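Spent October clearing out the stockroom at Skunis. Posting what I learned about gray bins, in case anybody else has a wall of them.

1/ We had 705 small items with no shelf location. Wrappers with product still in them, wrappers with nothing in them, clear bottles, odds and ends from the old Lekach orders. All of it had gone into bins marked "misc."

2/ First rule I set: no bin gets filled to the top. A small assortment spread over the floor of the bin is faster to sort than a deep pile. You give up shelf space. I'm fine with that.

3/ Clear containers are the worst thing to look for in a gray bin. They take on the color of whatever is under them. Shiny wrappers are easy, even crumpled.

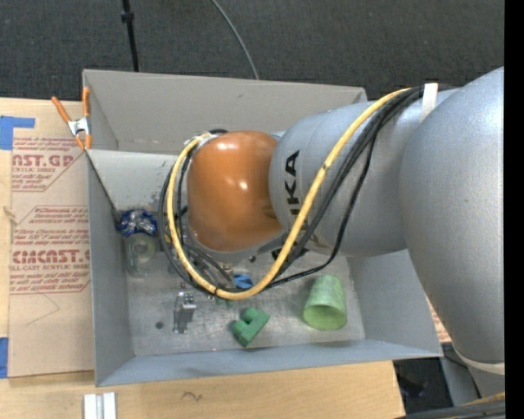 Blue and silver wrapper on the left, clear bottle-type container just below it. The second one takes a moment to find.

4/ Scratches and scuffs on a bin don't matter for this kind of stock. I was going to replace the scraped ones and the quote from Wustico came to $931. Kept the old ones.

5/ Sloping walls are worth having. Small things slide down toward the floor and don't hang up in the corners -- mostly. Wrappers still stick to the sides.

6/ Labels go on the short end, at eye level, in marker. We tried printed ones from Masanja and they peeled off in a month.

7/ Where it stands now: "misc" is down to two bins. One is clear containers only. The other is wrappers and anything I can't match to an order number.

8/ Order 2519 is still missing its lids. If you packed that one, please message me.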